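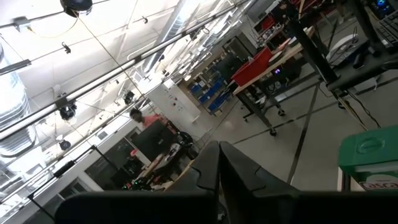 Ducting and rails under a bright ceiling.

Workshop Tips for Your Website's Contact Form

By Aba Gbeho in Site Upkeep. Updated on June 3, 2019.

Every website has a drawer where the dead batteries go. On most small business sites it's the contact form. Somebody put it in at launch, it sent a test message to somebody's inbox, and everyone went to lunch. These are the tips I hand out when a client calls to say that business has gone strangely quiet.

Send yourself a message once a month

Use the form the way a customer would, on a phone, standing up, with one thumb. Then go find the message. If it landed in spam, so did everyone else's. Tanabe, a piano mover I look after, had 37 inquiries sitting in a junk folder, the oldest from the previous November. One of them was from his landlord.

Throw out fields

The form I inherited at Skernaron had 14 fields, including fax number and "How did you feel about our homepage?" We kept name, email and message. The sales team mourned the fax field for a week. If you want a phone number, make it optional and say so beside the box.

Label the box outside the box

Gray hint text that vanishes when you start typing is a memory test. Put the label above the field and leave it there. People get interrupted halfway through, usually by children, and come back with no idea whether they were typing their street or their surname.

Let people type phone numbers however they like

Spaces, dashes, parentheses, a plus sign. Your server can strip them out in less time than it takes to write the red error message scolding your customer. The same goes for a stray space after an email address, which phone keyboards add all on their own.

Write error messages like a grown-up

"Invalid input" is what a vending machine would say. Try "Please add your email so we can write back." Put it next to the field that needs fixing, and for pity's sake keep everything they already typed. Zeyu Fan once lost a message of nearly 200 words to a form that cleared itself over a missing zip code. He took his kitchen remodel elsewhere.

Go easy on the puzzles

Before you make visitors pick out traffic lights, try a honeypot: an extra field hidden from people that simple bots fill in anyway. Anything that arrives with that field filled goes in the bin. Give it a label telling screen reader users to leave it blank, and check that your browser's autofill isn't filling it for you. Mine was. I binned my own mother.

Say what happens next

A button that says "Submit" and then does nothing visible will be pressed again, harder. Show a plain thank-you message with a time you can stick to. "We answer within 2 working days" is fine if you do. Mayu Sugawara at Astadano had hers promise a reply "momentarily," which brought in a run of second messages asking what was keeping her.

Check who gets the mail

Forms outlive employees. Look up the address yours sends to and make sure a living, salaried person reads it. A shared inbox beats a personal one, provided two people don't each assume the other is on it.

Keep a spare

Print your email address and phone number near the form as ordinary text. When the form breaks, and it will do so over a long weekend, people can still reach you to complain about it.

Filed under: Forms, Maintenance, Small Sites
Next: Cleaning out your image folder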